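Orçamento de um braço robótico para a copa: o que medir antes de pedir preço

Antes de contactar fornecedores, faça o levantamento da bancada em hora normal de uso. Uma bancada arrumada para a visita do técnico dá uma proposta barata e um equipamento curto.

Registe a altura do objeto mais alto, o diâmetro do mais largo e o espaço livre entre peças vizinhas. Nas canecas, meça também a asa: é ela que define a abertura dos dedos da garra.

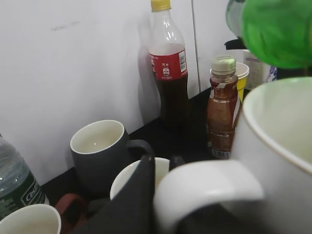 Canecas e garrafas juntas na bancada preta; as duas garrafas com bebida castanha ficam atrás, junto à parede.

Objetos encostados à parede só podem ser agarrados por cima ou pela frente. Peça ao fornecedor o alcance útil nessa zona, com a garra montada, e não o alcance máximo da ficha técnica.

Plástico transparente e cerâmica vidrada dificultam a leitura de profundidade. Exija um ensaio com as suas próprias peças.

Valores de duas propostas recebidas em agosto, sem IVA:
Clenora, braço com garra de dois dedos: 3.686 €
Rillstead, par de dedos de borracha de reserva: 57 €
Rillstead, suporte e fixação à bancada: 569 €

Reserve verba para dedos de substituição. Com loiça, conte trocá-los a cada 6 meses.

Confirme por escrito quem paga o transporte em caso de devolução.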